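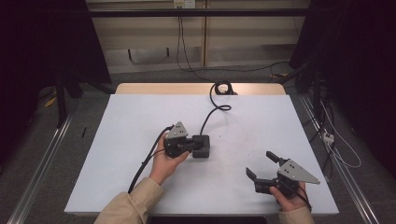
Cables are the first thing to check and the last thing to trust, according to Ilaria Marino, and the new service schedule for the Stunby bench cell starts with them.

Cimodum published the schedule on July 13, 2025. It covers the two hand-held grippers, their cables and the work surface, and it replaces the setup sheet that shipped with the cell.

Under the schedule, operators check each gripper before the first session of the day. The jaws are opened all the way, closed slowly and opened again. A gripper that sticks or closes unevenly is taken off the bench and tagged. Screws on the top plate are checked by hand and tightened only if they move.

Gripper cables should leave the bench on the operator's side, with enough slack for a full reach in any direction. Spare length is coiled at the far edge of the table – never under the board, where it can lift a corner and throw off the height setting.

Finger pads are to be replaced every 900 cycles or 28 days, whichever comes first. Pads are changed on both grippers at the same time, even if one pair still looks good. After a change, the operator repeats the opening check and runs the zero routine in Plusora, the control software supplied with the cell.

"Most of the service calls we get come down to a worn pad or a connector that was not pushed all the way in," said Zofia Domański, service manager at Cimodum. "Both can be fixed at the bench in 14 minutes with a hex key and a clean cloth."

Boards are wiped with a dry cloth between sessions. Solvents should not be used on the board or the pads.

The schedule is free to all Stunby owners and can be requested from the Cimodum service desk. Replacement pads are sold in packs through Moschos, the company's parts distributor. A version for the larger floor-mounted cell will follow in September.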